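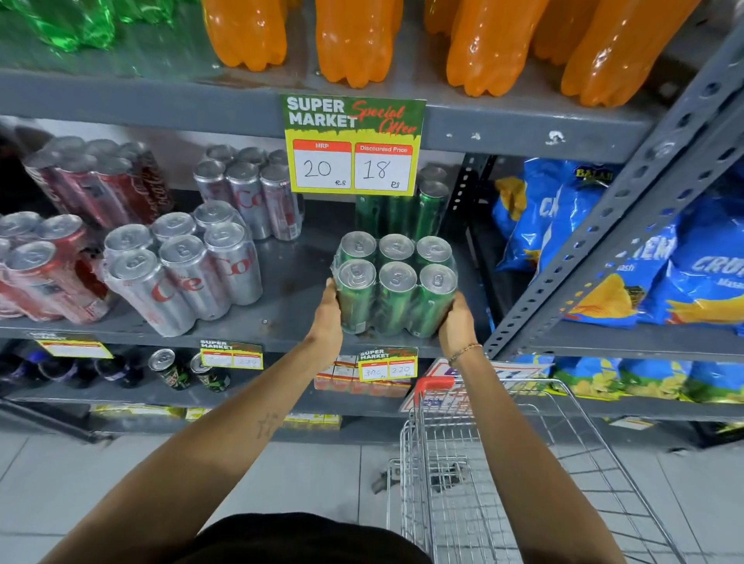 Shelf Labels and Unit Prices in the Drink Aisle

Filed under: Student Work / Consumer Studies / Term Projects

1. Background

Stores in our area print two numbers on most shelf labels. The large one is the price of the item. The small one is the unit price, which tells the shopper what a fixed amount of the product costs. Our group wanted to know whether shoppers use the small number when they choose between single cans, six-packs and large bottles.

We picked drinks for the project. The same drink is sold in many sizes, the contents are identical, and nearly everyone buys some. A shopper who wants the lowest cost only has to compare one number per label. In class we had read that larger packs are usually cheaper per ounce, but that there are exceptions, and we wanted to see how people deal with those.

2. Method

We wrote a paper survey with a short shopping task at the front. The task showed printed labels for three made-up drink brands, which we named Melitz, Hsu and Flalier. Each brand came in a single can, a six-pack and a large bottle. We made up the names so that nobody would answer out of loyalty to a brand they already knew.

People were asked to circle the cheapest choice per ounce for each brand. For Melitz, the six-pack was cheapest. For Hsu, it was the large bottle. For Flalier, it was the single can, which was marked down on a sale label. After the task there were questions about how often the person shops, whether they plan a budget, and what they look at first on a label.

There were 2 versions of the survey. Version A printed the unit price in small gray type in the lower corner. Version B printed it in black, in the same size as the item price. Everything else was the same. We shuffled the two versions together before handing them out, and we collected 100 completed surveys in June, split evenly between the versions. Most were filled out at the student center between classes. The last ones were done on a Friday afternoon, when people had more time to talk to us.

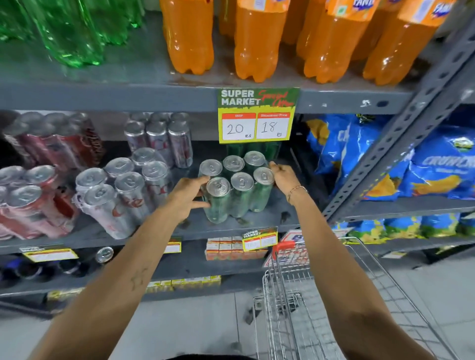

Department of Consumer and Family Studies, Prirnmont College

3. Results

The Melitz question was easy for both groups. Most people circled the six-pack, and several wrote "bulk" or "bigger is cheaper" in the margin. The Hsu question also went well, though a few people in the Version A group picked the six-pack there too.

The Flalier question separated the groups. With the small gray type, more than half of the people chose one of the larger sizes. With the large black type, most people found the single can. Some of them crossed out a first answer before circling the right one, so we think they started with the usual rule and then checked it against the number.

Few people in either group said the unit price is the first thing they look at. The item price came first, then the word "sale" if it was there. People who keep a budget did slightly better on the task, but the difference was small and we would not lean on it.

We also asked for comments. The most common complaint was that labels do not all use the same unit – one drink is priced per ounce and the one beside it per quart. We had used ounces on every label, so our task was easier than a real aisle in that way.

4. Problems

Our sample was mostly students, and many of them buy groceries for one person. A family shopper may have different habits. We also told people to find the cheapest choice, which a store does not do. A person who has to carry everything home on the bus may be right to skip the large bottle.

Our first draft of the Hsu label had a math error in the bottle price. We caught it in the trial run, corrected it and threw out the trial surveys.

5. Next Steps

A second group could repeat the task with mixed units, and with cereal or paper goods in place of drinks. We would also like to time people, as the Version B group seemed to finish faster and we did not record it. The blank surveys and the answer key are in the project folder in the department office.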